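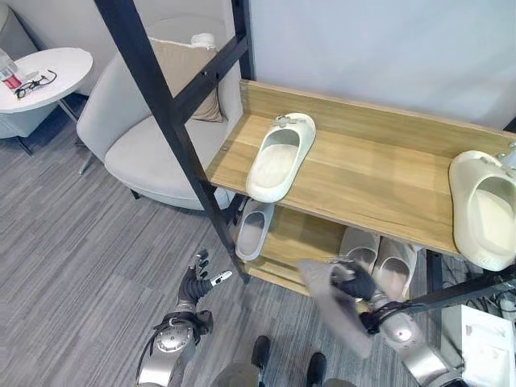 Slippers, one pair at a time

Anil Rajan will tell you, over a mug of tea and at some length, that he never meant to build a robot that tidies shoes. He and Diane Sawatzky started on the hands back in May, at their shared workshop in Mesturport, and the rest of the body sort of grew from there (more than 70 evenings of it, by Diane's diary).

The slippers came later, and they're harder than they look! A soft shoe

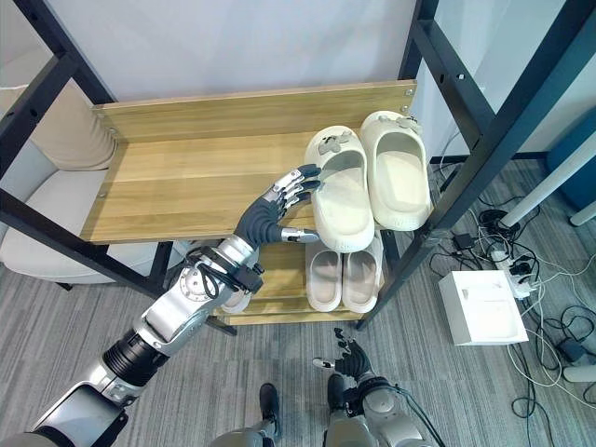

gives a little when the fingers close, so Diane keeps changing the grip program, and Anil keeps fussing over the wrist cables. Next they'd like to try gumboots.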